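Karov Table Settings: README

Maintained by Shireen Botha and Osian Gethin. Questions to Shireen. Complaints about the fruit to Osian, who bought it.

What you are getting

Karov is a collection of 100 photographed table layouts: plates, boards, mats and the food that goes on them. It grew out of an argument over whether anyone sets a table the same way twice. The argument is unresolved and now takes up disk space.

Folders

layouts/ holds the pictures, one per layout.
notes/ holds a plain text file per layout, listing what is on the table and on which plate.
old/ holds Elis Morris's first attempt at the notes, in which every plate is called "plate". Kept for sentimental reasons. Please don't cite it.

How the notes are written

Left and right are the viewer's left and right. Hélder Valente held out for the diner's point of view and lost the vote, so if you find a layout that reads backward, you know whom to thank. Colors are given in ordinary words. "Mint" is allowed. "Seafoam" was allowed for one afternoon in January and has been removed.

A board is a board whatever it is shaped like. The shape goes in the second field, where you will find the word "pig" more often than in most collections of this kind. Food is named singly, so a piece of watermelon is "watermelon, piece" and a mango that has been left alone is "mango, whole".

Sample layout

Plates in a row, one item to each, board in front: 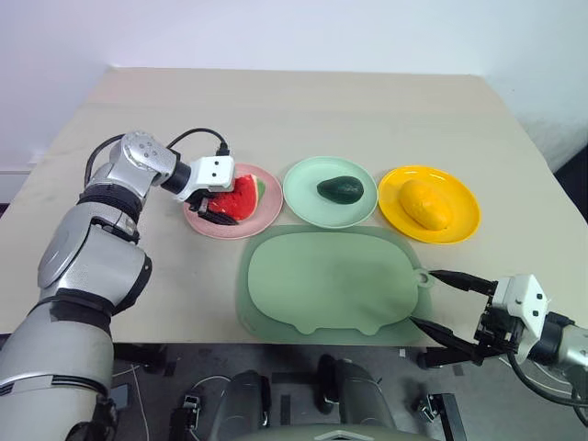 Fruit row with pig board. Watermelon on pink, avocado on mint green, mango on yellow.

Matching note, as it stands in the folder:

plate, pink: watermelon, piece
plate, mint: avocado, whole
plate, yellow: mango, whole
board, green: pig
mat, dark green: under board

Known problems

The mango and its plate are close to the same yellow. Anyone sorting by color should expect trouble there.

Masaru Hamada has found 3 notes with the mat left out. They will be fixed in the next version, as they were going to be in this one.

Version

Second release, 6 January 2018. Adds 20 layouts and drops the seafoam.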